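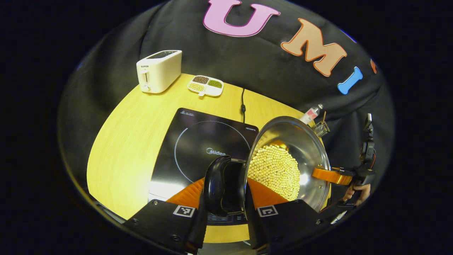 *Soybeans in the steel pot, dish of dry stuff behind by the toaster.*

From: Breltel kitchen list
Date: 2020-01-26
Subject: Re: [small-kitchens] Re: beans on an induction plate – worth it?

Quick one, have to run in a bit. Quoting the bits I'm answering.

> I've moved into a place with no stove, just one counter and a toaster.
> Looking at a single induction plate but I mostly cook dry beans, and
> someone on here back in October said induction was no good for a long
> simmer. True? Also do I need new pots? And where does everybody put
> everything, my counter is 32 inches and it's full already.

Not true, or not true for me. Have done soybeans, mung beans and black rice on one plate all winter. The long simmer is fine once you stop using the low setting the way you'd use a low gas flame. On mine low means on-off-on-off, and the pot goes quiet and then boils up and foams all over the glass. I start at 1000 watts till it boils, skim, then drop down two steps and leave the lid cracked. Soybeans foam worst. Don't fill past half.

Soak first. Overnight, 8 hours minimum, over that is fine if it's cold in the kitchen. Mung beans don't need it, I rinse and go.

Pots – try a magnet on the bottom. If it sticks you're good. Some stainless works and some doesn't, so check before you spend anything. My old Wastell saucepan didn't, the Jitine one did, and they look the same on the shelf. Get one with a handle that stays cool becuase you'll be tipping it a lot.

> Can I pour beans in dry and heat them after, or does the pan warp?

Pour them in off the heat, add the water, then switch on. Thin pans can warp if you heat them empty. Tip them in slow too, they roll everywhere, I still find them under the toaster.

Now the counter.

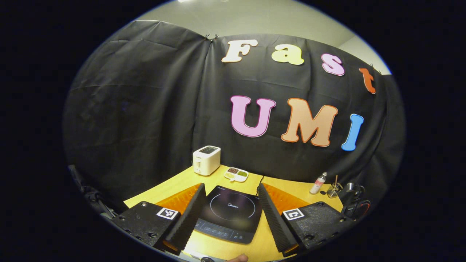 Toaster goes at the back left and stays there. Little divided tray next to it for whatever dry stuff I'm using that day, so I'm not opening bags with wet hands. Bottle and the glass along the back edge too. Plate in front, with the buttons facing you, and nothing between you and it. Cord goes out the back, never over the front. Don't run the toaster and the plate off the same power strip, I tripped the breaker twice before I learned.

If 32 inches is really all you have, the tray is the thing to keep, I'd drop the toaster first. Toast in a pan is ok.

The soaking chart is in the list archive, message 707, the Jayasinghe one. Times in it are for gas but the soaking part is the same. Ignore the bit about baking soda, made mine go to mush.

Will try to answer the lentil qeustion tonight, haven't read that thread yet.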